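Notes on cleaning and re-oiling a wooden desk or workbench top. They apply to solid wood with an oil or hardwax finish. Lacquered tops need only a damp cloth.

## Rings and stains

White rings from mugs sit in the finish. Rub along the grain with a gray nylon pad and a few drops of oil, then wipe dry. Black rings have reached the wood and need oxalic acid. Ballpoint ink lifts with alcohol on a cotton swab; change the swab often.

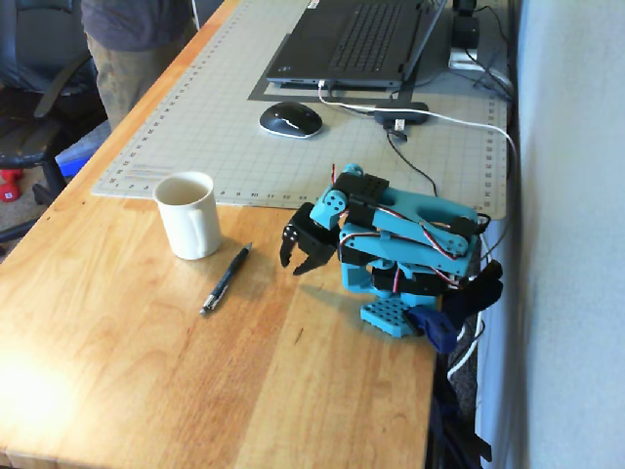

## Sanding

- Start at 100 grit only if the surface is rough. Otherwise begin at 150.
- Finish at 180. Finer grits close the grain and the oil takes unevenly.
- Vacuum, then wipe with a barely damp cloth. Let the top dry before oiling.

## Oiling

Apply 2 thin coats. Drinon hardwax can be recoated after a night; Torklow takes longer in February in an unheated shop. Wipe off all excess after 15 minutes. Pale tops darken slightly with the first coat, so test on the underside.
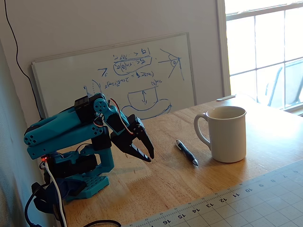

Keep mugs on a coaster and pens capped for the first week. The finish feels dry long before it has cured, and hot ceramic will mark it.

Lay used rags flat outdoors until stiff, or soak them in water in a lidded metal can. Oily rags in a heap can ignite.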